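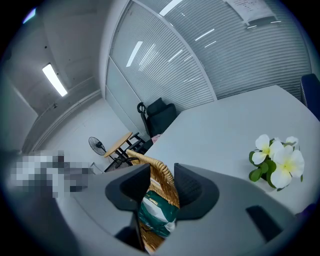
Workshop notebook, 19/04/2026: soaking cane and the handle trouble

Carrying on from the last entry, where I had run out of page just as I was getting to the handles. Aravind has asked me to write down more of the thinking and less of the grumbling, so I shall try, though the two do tend to arrive together.

We have been having trouble with handle cores cracking on the inside of the bend. Nothing dramatic, just a little white line that opens up when the piece is pulled round, and then you know in your heart that it will go one day with a bag of apples in it. The batch from Orkarmont was worse than the batch from Retamal, at least to my eye, but Constanza quite rightly pointed out that I had soaked the Orkarmont lengths in the old sink and the Retamal ones in the long trough, so I was comparing sinks as much as cane. I have started again and put everything in the trough.

Soaking

The thick core for the handles went into cold water last night with the lid on and a brick on the lid. I lifted the first lengths out after 17 hours and they bent round the former nicely, with that slightly rubbery feel you get when the water has gone right into the middle. I had left another bundle in warm water for 3 hours while I was doing the invoices, and these felt soft on the outside but still had a stiff heart to them. Two of those cracked. I would not use the warm soak for handles again, though it is perfectly good for the thin weaving cane, which wants hardly any time at all and goes hairy if you forget it. I forgot it in October, as anyone who remembers the furry bread basket will tell you.

Please change the trough water when you have finished for the day. It was tea-coloured when I got to it and it smelt, and I do think it stains the paler stuff.

Bending

Horacio's way is to work the length through his hands before it ever goes near the former, bending it a little at a time from the middle out to the ends and back again, as though he were warming up a cold hosepipe. I used to think this was just his way of having a chat while looking busy. I tried it properly this morning on the whole of the cold-soaked bundle and not one of them opened up, so I owe him an apology and very likely a bun.

The former wants sanding on the left shoulder, where there is a ridge that bruises the cane. I have put a bit of old inner tube over it for now, held on with string. It works well enough but it slides, so keep an eye on it.

Tie the ends across with twine before you take the handle off, and leave the twine on until it is quite dry. I have hung today's on the rail by the back window, away from the heater. The last lot dried too quickly and came out lopsided, each with one shoulder higher than the other, like somebody carrying shopping.

Fitting the handle

Ximena wants to push the ends further down beside the stakes, right to the base, and I am coming round to it. It is a fight to get them in, and you do need to cut a long slant on the end and use plenty of soap, but the handle on her trial basket had no rock in it whatever when I lifted it. Mine, stopped halfway down the side, has a small wobble that I can feel and she says she can hear. For the Bamia order I think we should go to the base every time. They want more than 19 of them and they will be carried about full, poor things.

Wrapping can wait until the core has stopped moving. I wrapped one damp last week out of sheer impatience and it has gone slack all along the top, so I shall have to cut it off and do it again. I have put it on the shelf under the kettle with a note on, as a warning chiefly to myself.

Things to carry over

Benjamín is going to ring Ciris about the finer wrapping cane. The last coil was brittle near the middle and I have kept a piece in the drawer with the bodkins to show them.

Round-nosed pliers are missing again. If they are in your apron, no questions will be asked.

Try the cold soak on the Orkarmont core from the other coil, same trough, same time as before, and write it in here straight away and not on the back of the seed catalogue. I still have 3 lengths put by from Retamal to bend alongside it.

Rail to be checked in the morning, and the twine left alone until I have had a look.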